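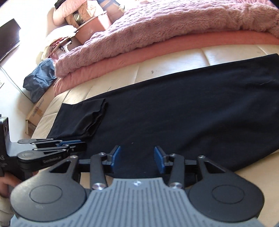
Ticket 2349, opened 21 April 2022
Product: Pirkia bedside sleep lamp
Status: open, waiting on customer

Hello, and thank you in advance to whoever picks this up. I bought my Pirkia lamp in January from the Sfakianakis shop, and for the first couple of months I was so pleased with it that I told my sister to get one too (she did, and hers is fine, which makes it all the more annoying). The trouble is the sunrise setting. I have it set for half past six, and lately it comes on in the small hours instead, straight to full brightness, with none of the slow warming up. I've taken to keeping a black cloth on the bed, on top of the cream quilted mattress, so that I can throw it over the lamp when this happens without having to hunt for anything. I do know that covering a lamp isn't a clever thing to do, so please don't tell me off, I only leave it there for as long as it takes me to find the plug!

Things I've tried already, so you needn't ask me to do them again. I've switched it off at the wall overnight and started afresh in the morning. I've taken the alarm out of the Cellomari app and put it back in. I've moved the lamp to the other side of the bed, in case the socket was to blame, and I've changed the brightness from 300 down to 200, and it made no difference at all, because when it goes wrong it ignores the number altogether.

Yen-ting Pan

Reply from Gudent Support

Dear Yen-ting Pan,

Thank you for such a full account, it saves us both a good deal of back and forth. I'm sorry you've been having such broken nights, and I promise there'll be no telling off, though I'd be glad if the cloth could stay off the lamp from now on. The top gets warm when it's on full.

My first thought is the clock. The lamp keeps its own time, quite apart from your phone, and if the small battery underneath is getting tired it can lose the hour after even a very short power cut. When that happens the sunrise setting gets muddled and skips the slow part. Could you hold down the round button on the base until the clock shows, and tell me what time it gives? There's a list of alarms stored in the lamp as well, separate from the ones in the app, and I'd love to know how many it shows.

Reply from customer

Well, the clock is right to the minute, so I don't think it can be the battery. But the list is interesting! It shows 4 alarms and I've only ever wanted one. Three of them aren't in the app anywhere that I can find. One is set for ten past three, which is just about when I was woken last night. I tried to delete it with the round button and it went away, and then after I opened the app it was back again.

Yen-ting

Reply from Gudent Support

That's very helpful, thank you, and I think we're nearly there. It sounds as though old alarms are being kept in your Cellomari account and copied back to the lamp each time the two talk to each other. Please try these in order:

Close the app completely and turn off Bluetooth on your phone.
Hold the round button until the list shows, then clear every alarm, including the one you want.
Unplug the lamp and take the battery out for a minute or two.
Open the app, go to Account, then Saved Alarms, and choose Clear All.
Put everything back, turn Bluetooth on and set your half past six alarm again.

Do leave it for a few nights before deciding whether it's behaving. If the ten past three one turns up again, reply here with a picture of the alarm list and I'll pass it to the app team with your notes attached.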